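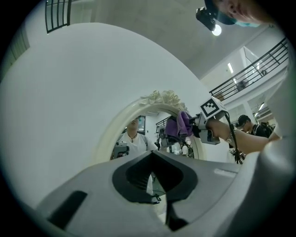 房间检查表(带意见)
物业:Bratu 公寓,904 室及门外过道
检查日期:9月2日,星期一
检查人:Darius Ilie
依据:Skamoden 住宿单元自查表,8月修订版

先说一句总的意见。修订版比旧版多了两页,多出来的大半是签字栏。签字栏不会让螺丝变紧。下面能打勾的我打勾,打不了的写原因,请不要在汇总时统一改成“合格”。

一、墙面与挂件

1.1 弧形白墙表面有无开裂、起鼓
结果:目视未见,手敲两处声音发空。
意见:表上只问“目视”,所以按表是合格。我个人不会写合格。弧形墙的抹灰层厚薄不匀是常事,发空的地方建议用铅笔圈出来,下次再敲,看范围有没有变大。

1.2 椭圆镜(奶白色边框,顶部有玫瑰和叶子雕饰)固定是否牢靠
结果:待定。
意见:镜子挂在弧面上,框背是平的,两者怎么贴合,档案里没有说明。安装单上写的是“已加固”,没有写用什么加固、几个点。我轻推下沿,有轻微晃动。供应方 Lurkurine 的说法是“正常活动量”,请他们把正常的范围写成数字发过来,口头的不收。

1.3 镜框雕饰有无松脱
结果:合格,保留意见。
意见:花饰在最高处,真掉下来是往人头上掉。做清洁的人习惯抓着顶上的花借力擦镜面,请改成扶边框两侧。培训时讲过这一条,我不太相信有人记得。

1.4 镜面边缘有无崩口、发黑
结果:合格。
意见:只查了露出来的部分,压在框里的看不到。若要查全,得把镜子卸下来,卸下来就要重新固定,请先解决1.2。

二、布料与擦拭用品

2.1 擦镜布是否用后收回
结果:不合格。
意见:紫色的布不要往镜框上搭。布带潮气,边框漆面受潮会起泡,而且布头勾住雕花后一扯,受力的正好是最不结实的地方。旁边补一个挂钩就够了,不必采购 Warkirex 那种带盖收纳柜,报价1,126,用来放几块布,看不出必要。

2.2 布料按颜色区分用途
结果:无法判断。
意见:色卡贴在308室,904室没有。不同楼层对紫色的理解也不一样,有人说擦玻璃,有人说擦家具。规定如果要到别的房间才查得到,就等于没有规定。

三、门口与栏杆

3.1 门框有无松动,门能否完全打开
结果:合格。
意见:深色门框,磕碰不显眼,检查时请用手摸一遍。铰链侧下方有一处毛刺,已当场磨掉。

3.2 黑色栏杆立杆有无晃动、锈蚀
结果:部分合格。
意见:逐根摇过,靠墙那根底座有响声。上次记录写“全部牢固”,笔迹和前一次一模一样,连错别字都一样。我倾向于认为上次没有摇。

3.3 栏杆上有无悬挂物
结果:合格。
意见:检查当天没有。周末有没有,这张表答不了。

四、通行与绊倒风险

4.1 地面及过道有无散落线缆
结果:合格。
意见:线缆不得横过门口,也不要垂在镜子前面人会伸手的高度。用胶带粘地算临时措施,表上没写临时是多久,我建议以当天为限。

4.2 背包、长挂绳等随身物品
结果:提醒。
意见:弧形墙前转身的余地比图纸上看着小,背双肩包的人转身容易带到镜框。进屋先放包。这一条旧版有,修订版删了,没有说明理由,请恢复。

4.3 照明
结果:合格。
意见:镜子反光会让人觉得屋里够亮,测的时候请背对镜子。

五、需跟进事项

镜子固定方式:Lurkurine 书面答复,附固定点位置图。没有图不签收。
栏杆底座:维修班拧紧后由另一个人复查,拧的人不要自己签。
挂钩:一个,装在镜框以外的墙上,装之前先避开1.1发空的位置。
色卡:904室补贴。
检查间隔:现为每9周一次。栏杆和镜子我建议单独缩短,其余照旧。

六、对评分的异议

按修订版的算法,本次得分几乎满分,镜子“待定”一项不扣分。一面会晃的镜子和一面不会晃的镜子在总分上没有差别,那这个总分我不愿意签。以上各项我签字,总分栏留空。

Darius Ilie

复核栏:
(未填)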